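About > Who We Are > The Long Version

The long version of who we are

Shares 106 | Comments 20

Hi! I started Portela after eleven years of fixing packing lines for other people, and I still get the same question at every dinner I go to: so when do I get a robot that folds my laundry? I love this question. I have no good date to give you (sorry), but I can tell you what we do all day and how far along the chores are, and that's pretty much the whole company, so I figured the About page was the place for it.

The short version is on the front page. This one has more coffee in it.

What we do

We test whether machines can do ordinary jobs. Somebody comes to us with a chore and a machine, or with a chore and a hope, and we find out whether the two fit together. The chore might be wiping down a counter, or loading a dishwasher, or picking a part off a bench and dropping it in a tray so the next person on the line can get at it. We write up what happened, including the dull parts, and we hand it over with a plain answer on the first page: yes, no, or not yet.

"Not yet" is our most popular answer by a mile. I had it printed on a mug.

We don't build robots and we don't sell them. I wanted that in writing early on, after a salesman at a trade show in August spent a whole lunch trying to get me to carry his catalog. If a machine does badly in our shop, I need to be able to say so and still pay the electric bill.

Where we work

Our shop is in Welten, in what used to be a tile showroom, with a real kitchen at one end (the oven works, the fridge is ours, please label your yogurt) and two benches and a short roller line at the other. There's a washer and dryer in the back that have been loaded and unloaded more often than any washer and dryer in the county.

A lot of the work never touches that room, though. Before we let anything near a real bench we run it in simulation, where a dropped part costs nothing and you can have the same bad afternoon over and over until you know why it's bad. People expect the simulated side to look like a movie. It looks like a floor with lines on it and whatever the job needs, and then we stop adding stuff, and I've come to find it kind of restful.

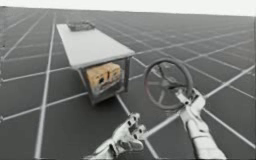

Handwheel job in simulation: right hand on the rim, left hand free, bench and cardboard box to the left.

I get asked about the handwheel a lot, so let me go on about it for a minute. A wheel is a great test part! It's round, so it has no obvious place to grab. It has spokes, so a hand that closes in the wrong spot ends up with a finger through a gap. And it's the kind of thing real shops have lying around, on valves and on old machine tools, and a person will pick one up without breaking off a conversation. You hook your fingers under the rim, you tip it, you set it down where it goes. I've done it with a sandwich in my other hand.

Now ask a machine to do it. It has to work out where the rim is and which way the whole thing is leaning. It has to close hard enough to hold on and gently enough that the wheel doesn't squirt out sideways. Then it has to carry it somewhere and let go, and letting go is where a good half of our notes come from. Fingers that were happy to grip a second ago hang on to a spoke, or open one at a time, and the part swings.

So, can they do chores yet?

Some of them, some of the time, if you're nice about the room.

That's my real answer, and I know it's an annoying one. If a part shows up in the same place, facing the same way, in the same light, a machine can move it all day long, and that's been true since before I got into the business. What's changed is how much mess you can get away with. A few years back, if you nudged the tray over by a hand's width, you'd lose the rest of the shift. These days a decent setup will often look again, shift its aim and carry on. I still get a little thrill when I see that happen, and I've been told I say "oh, nice" out loud.

Homes are harder than shops. I'd put money on it staying that way for a good while. In a shop you can paint a line on the floor and tell everybody to keep the bins behind it. Try that with a family. The kitchen table at my house has had a bicycle pump on it since spring, and any machine that wants to clear that table has to decide what a bicycle pump is and where we keep it, and we don't know where we keep it either.

Here's roughly where I'd put things today, going by our own notes and nobody else's:

Moving one sturdy part from a bench to a tray: getting good, with a tidy bench.
Putting cans and boxes on a shelf: pretty good, slow.
Loading a dishwasher: plates okay, bowls so-so, anything with a lid is an adventure.
Folding towels: yes, if you have the afternoon.
Folding a fitted sheet: I can't do it myself so I've stopped marking anyone down.
Finding the other sock: no.

How a job goes with us

First we come and watch. I can't say enough good things about watching. The client will tell us the job is "pick it up, put it in the tray," and then we stand there with the person who does it and see them blow dust off the part, turn it so the good side is up, and shove the tray back with an elbow every so often, all without a thought. Those little extras are the job. If the machine can't do them, somebody else has to, and then you've bought a machine and kept the chore.

Next we build the plain version in simulation. We use a bench, the part, the tray, a pair of arms, and we leave the rest out. For the Zemport work we gave ourselves 400 tries at the wheel-to-tray move before anyone was allowed an opinion, me included, and I had plenty by then.
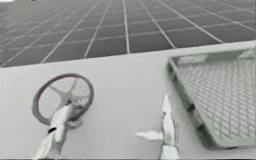 Wheel on one side, mesh-bottomed tray on the other, plenty of bare tabletop in between.

The gap between part and tray is where clients get impatient. It looks like nothing! It's a stretch of bare table. But the machine has to get the part across it without dragging or clipping the rim of the tray on the way in, and with two arms in play they also have to stay out of each other's way. People do this by feel, and we've been doing it since we were stacking cups on the living room rug. You don't notice your left hand hanging back so your right hand can get by.

After that we bring it into the real shop and everything gets worse for a while. I warn every client about this and every client is surprised anyway. Real trays bend. Real parts have oil on them. The sun comes through our front window (old showroom, huge windows, gorgeous, a nightmare) and lands right on the bench in the late afternoon. So we go back to the simulated version, add what we learned, and go around again until the two sides start agreeing with each other.

Then you get your report. It has the plain answer up front, then the list of what went wrong, then what we'd change about the room before spending a dime on the machine. I'm proud of that last part. Zovetti, our very first client, came in wanting arms for a sorting table and left with a lower shelf and a better bin, and they've come back to us 2 times with new jobs.

Things we care about (my list, in no order)

Slow is fine. If a machine takes four times as long as a person but does it at night while everybody's asleep, that might be a great deal. We time everything and we try not to be snobs about it.

Drops get written down. Every one of them goes in the notes, with what the hand was doing when it happened. A demo reel only shows you the good one, and I've watched too many folks buy the good one.

The person who does the chore now gets a chair in the meeting. I've had this out with a few managers. They know things about that tray you won't find in any drawing, and they're usually the funniest person in the room too.

Two hands aren't always better. Quite a lot of jobs need one hand working and one hand ready, and "ready" turns out to be tricky to teach. A spare hand that parks itself in the wrong place is a thing to bump into. A spare hand that's close by with its fingers open can steady a part that's starting to tip, and we spend a silly amount of time on where it should wait.

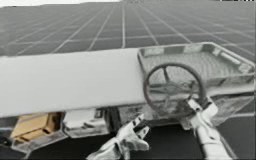
Who's here

We're a small crew and we like it that way. On the bench side we've got people who came out of machine shops and one who came out of a bakery (best hands in the building, knows everything about trays). On the software side they're quieter and they drink all the good tea. I do the client visits, the reports, and most of the sweeping, and I'm still trying to get a machine to take that last one off me.

We bring in students from the technical college in summer. If that's you, send a note, and tell us about a chore you hate. That's the whole application, near enough.

Come and see us

You're welcome to visit the Welten shop if you've got a job in mind, or even if you're just curious and you're passing through. Give us a call first so somebody can clear off a chair. Bring the part with you if it fits in your car! Drawings are good, but I'd so much rather hold the thing, and so would the crew. We'll put it on the bench, poke at it, and tell you what we think before you've finished your coffee, and if the answer's "not yet" I'll probably try to give you a mug.

Related

What a fitted sheet taught our software team
Trays, bins and baskets: a buyer's grumble
Zemport wheel-to-tray: notes from the bench
Should you paint a line on your floor?
Summer students: how to apply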